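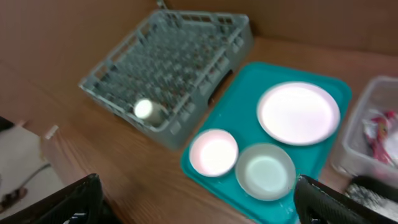 Gilmont Robotics Club: The Dish Project

Last updated: 5 December 2020

Print this page | E-mail this page

Hi everyone! Parents and grandparents keep asking what the club has been up to, and my usual answer ("um, dishes?") hasn't been going over very well, so I finally sat down with a mug of cocoa and put this page together. I'm Isla Cosgrove, I'm a junior, and I keep the team notebook, so blame me for any mistakes. Mr. Costigan says I'm allowed to be as wordy as I want as long as I spell everyone's name right. (Tadeusz, I checked yours three times.)

The short version is that we're teaching a robot arm to put dishes away. There's a tray with dishes on it and a rack next to it, and the arm has to get the dishes from one to the other without dropping, flinging, or squashing anything. We're taking it to the Skolton student showcase, where each team gets 60 seconds per run and two runs total. Sixty seconds sounds like plenty until you've watched an arm think about a saucer.

The arm

We call it Nautiyal. That was the name on the club's old shared folder when I joined and it sort of stuck to the robot, and now I can't imagine calling it anything else. It has two black fingers with a diamond-pattern grip and a little camera that rides along at the wrist, so whatever the hand is pointed at, that's what we see on the laptop. You get used to it fast. I can now tell where the arm is from how much tray is showing, which is not a skill I expected to put on college applications, but I'm going to.

The table

Every dish has a starting area and we put everything back between tries. Shayne Hoani drew up the first layout and we argued over it for an entire meeting. Fletcher wanted the rack lined up nice and square with the table. Shayne wanted it turned at an angle so the hand could come in over a corner and not have to twist so far. Shayne won, and I voted for Shayne, and Fletcher is still bringing it up.

The dish rack

It's gray plastic, with short pegs all over the bottom and holes in the sides. People who come by to watch always look at the dishes, but the rack is what keeps us up at night. If the hand comes down a little bit off, the dish lands on top of the pegs and just sits there wobbling. Tadeusz Szczepańska wrote the part that finds the corners of the rack and he's rewritten it more often than he'd like me to say. His mom told him he could have just practiced on theirs at home, with real dirty dishes, every night. He did not take her up on it.

The turquoise tray

My favorite thing on the whole table! We used a white tray for the first couple of weeks, and white dishes on a white tray made the software completely miserable. It would be sure there was a bowl, then sure there wasn't, then decide the rim of the tray was a bowl. I found the turquoise one in a cupboard at my aunt's and she let me have it in exchange for raking leaves. Best trade I ever made. It also has a raised rim, so when something gets nudged it usually stays put and we don't have to go crawling after it.

The cup

We always do the cup first. It's small and it's light and Nautiyal can get a finger inside it, so everybody gets to feel good for a minute before things get hard. Fletcher Sutcliffe is Cup Captain. He gave himself the title. We don't get points for the cup standing up nicely in the rack, it just has to be in there, so on its side is fine with us and fine with the rule sheet (I read it out loud to everyone, twice).

The big plate

Ugh, the plate. It lies flat and there's hardly any edge to grab, so the hand has to slide one finger under the rim and tip it. Shayne worked out a move where the arm pushes the plate gently against the rim of the tray first and then lifts, and when it goes well it's beautiful and we all yell. When it doesn't go well, the plate spins in place and we all yell something else. We're still working on the approach angle, and if any engineers are reading this and have ideas, please come talk to us.

The saucer and the bowl

The saucer is basically the plate again but smaller and sneakier. The bowl is friendlier because it's got real sides, and for a while I thought it would be the easy one, but it's shallow, and if the fingers close too high up it pops out like a watermelon seed. Tadeusz has it gripping lower now. We decided to leave the saucer and the bowl near each other on the tray even though it makes things harder, since the showcase judges can put them wherever they want anyway.

The lights

Glare, glare, glare. White dishes plus a bright light gives you a big glowing blob where the edge of the plate should be, and sometimes the whites come out pinkish, and then the color settings that worked perfectly at the last meeting don't work anymore. We tried turning off half the ceiling lights. We tried Shayne holding up a bedsheet (she lasted four minutes). At the moment we have a desk lamp turned to face away from the table, and it helps a bit. If you have an old lampshade you're not using, a big one, we'd love it.

Blurry stuff

The wrist camera doesn't love it when the arm moves quickly. Slow the arm down and the view gets sharp, but then we run out of clock. Speed it up and everything smears together. So there's a lot of fiddling with that, mostly by Tadeusz, with the rest of us sitting behind him saying "a little more" and "no, go back." His current plan is to have the arm stop for a beat over the tray, take a good look, and then go. He's calling it the sip. I don't know why it's called the sip.

Counting up the tries

I'm in charge of the log, and as I type this we've got 242 tries written down. Each one gets a line with who was driving, which dish it was, and what happened. My categories started out very scientific and have gotten looser. "Dropped" is still in there, and so is "let go too soon," but so are "weird" and "Fletcher bumped the table." If you want to see the notebook, come to a meeting, it's usually under somebody's snack.

Where the money went

A few people asked, so! The club raised $705 at the fall bake sale and the car wash put together, which is the most we've ever had. Most of it is going to the entry fee, the trip, and a spare set of fingers, because the pads wear down and we don't want to be stuck at Skolton with bald grippers. The dishes cost next to nothing. Thank you to everyone who bought a brownie, and thank you especially to whoever bought the entire tray of lemon bars and wouldn't leave a name.

The other teams

Drirkent is bringing a robot that folds towels, or that's the rumor, and Fletcher has been worrying about it nonstop. I met two of their team at last year's showcase and they were super nice and lent us an extension cord, so I'm rooting for them a little bit. Don't tell Fletcher. (He's going to read this. Hi, Fletcher.)

Mr. Costigan

Warrick Costigan teaches physics at Gilmont and stays late with us way more than he has to. He won't touch the code, even when we beg. He'll just lean over and ask, "What do you think it thinks it's looking at?" and then go back to grading. It drives me up the wall and it's also how we found the problem with the white tray, so I guess he can keep doing it.

What's left for December

The plate, mainly. Then full runs with all four dishes against the clock, with somebody from outside the club setting up the tray so we can't cheat and put everything in our favorite spots. Shayne's little brother has volunteered and he's promised to be mean about it. We also need to tape down the cables before anyone trips, which has been on my list since forever, and label the bins of spare parts.

New members are welcome any time and you don't need to know how to program, I sure didn't. Just find any of us at lunch or leave a note in Mr. Costigan's mailbox. I'll add more here after our next practice, if I can get the others to send me their stuff.

Isla

Print this page | E-mail this page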